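3/14/21

I've been meaning to write about the book circle for weeks, and every time I sit down the kettle boils or my sister rings, so please forgive the ramble. We started last June, when so many of us were marching or watching the marches, and I realised how little I'd read by anyone whose family had been on this continent longer than mine. Annelore Baumgart put a note in the Gruvero newsletter and 11 people wrote back!

We've finished six books now, mostly memoirs and essays by First Nations and Black writers. The one that undid me was a memoir about residential school. I had to put it down three times, and I still think of the chapter with the mittens when I'm out walking the dog.
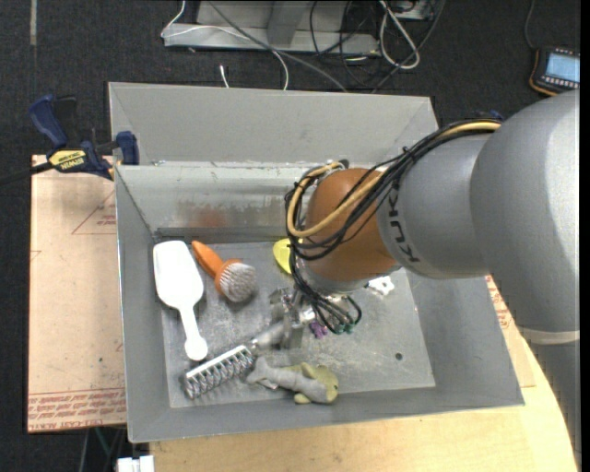 Svenja Rothe felt we'd been too comfortable, reading about harm that happened to other people and then going home pleased with ourselves, and she asked why we hadn't once talked about who gets hired and promoted in our own workplaces. I was a bit stung, I'll admit. But I went home and thought about the interviews I'd sat in on over the years, and the names we'd stumbled over and laughed about afterwards — and I didn't much like what I remembered.

So the next book is about work, and Heike Teuber has promised to bring her lemon squares. If your library has a long queue for it, as ours does, I'm happy to lend you my copy once I'm done (there's pencil in the margins, sorry).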